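Treltix 4 owners - worth the upgrade from the 3?

wattlebird_72
Posted November 20, 2023
So my old Treltix 3 is on its last legs and I've been eyeing the 4. Telco wants $1000 outright, which made my eyes water a bit.
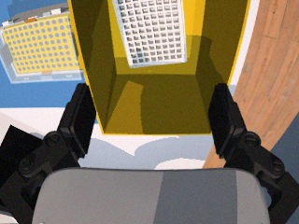
Mostly I care about battery and whether the thing fits in a pocket. I take a lot of photos of the dog, but I'm no photographer. Anyone made the jump?

kelpie_dad
Had mine three weeks and I love it! Battery gets me to bedtime with 20 per cent left, and the screen is gorgeous (colours really pop outdoors). They've moved the volume buttons to the left side though, and I keep taking screenshots by accident.

Murakami
Can't agree, sorry. It's the same phone with a new paint job. No charger in the box, no headphone jack, and they dropped the card slot. I'd put a new battery in the 3 - my local shop did it for under $200 and it's been going strong ever since.

kelpie_dad
The card slot is a fair whinge. Same phone though? The 3 used to cook itself on a video call, mine doesn't.

tinny_pete
What about the Jernano? My daughter's got the small one, $390 on special, and it does everything I'd want. Camera's rubbish after dark, mind you.

wattlebird_72
Hadn't thought of the Jernano. Does it get updates for long?

tinny_pete
Three years, they reckon. I'd ask before you hand over the money.

Murakami
Three years from launch, and it launched in January. Check that bit.

wattlebird_72
Righto, getting a quote on the battery first. Will report back.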